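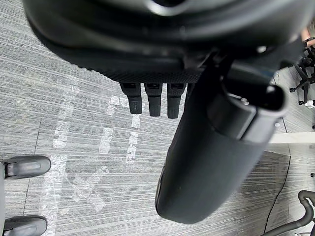 Ruth Pennock
Newsletter Editor, Ovley House

Back to the kitchen, with a word about the carpet

Hello again, everyone, and I hope June is treating you kindly. I had meant to write about the window boxes this time (they are doing beautifully, thank you to everybody who has been carrying cans up the stairs), but so many of you have stopped me on the landing to talk about the kitchen that I thought the geraniums could wait for another month.

First, though, the carpet, as I promised I would put it in writing. The grey carpet is staying. We did get a price for replacing it, and when the figure came back at £1,197 I had to sit down with a biscuit. A good clean seems much the better idea, and I must say that a plain grey is a forgiving sort of colour to live with. All I would ask is that cups of tea go across it slowly, and that anything spilt is blotted with a clean cloth and cold water. Please don't scrub! I have a patch at home that I scrubbed with great determination one Christmas, and it has been fluffy ever since.

Now, to the washing up. The Friday lunches have grown rather wonderfully, and we quite often have 20 people wanting a plate, a mug and then another mug, so the counter fills up before the pudding has even gone round. It has been lovely to see people getting up to help without being asked. With a couple of pairs of hands it goes very quickly, one person clearing and wiping along the white worktop while somebody else sees to the dishwasher drawer, and you can have a good chat at the same time, which for me has always been the best part of any meal.

I should also like to say something in praise of the roll-up rack, the one with the steel rods that lies across the sink. I was doubtful about it, being a person who grew up with a proper draining board, but I have come round completely. The pink plate sits on it very nicely, you can still see down into the basin between the rods, and when you want the whole sink for a roasting tin you just roll the thing up and put it to one side. Several of you have asked where it came from and I'm afraid I can't remember, but I shall look for the receipt.

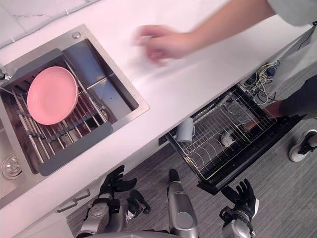 Loading the drawer

The drawer under the counter is smaller than the dishwashers most of us have at home, and it does like to be loaded with a bit of thought. Pull it right out before you start. Scrape plates first, and stand them between the wire tines so that they aren't leaning on one another. Mugs and small cups should go upside down before the drawer is closed, or they come out holding a little pond. It's worth a last look for anything that has tipped over, as the small white cups are terrors for it.

Pans are best done by hand, and so is anything with a wooden handle. If the drawer is only half full after lunch, leave it for the tea things and run it at the end of the afternoon.

Clean tea towels live in the drawer by the door, and used ones can go home with whoever has a wash on. We are down to 2 good ones at the moment, so if you have any to spare, I would be delighted to find them in my pigeonhole.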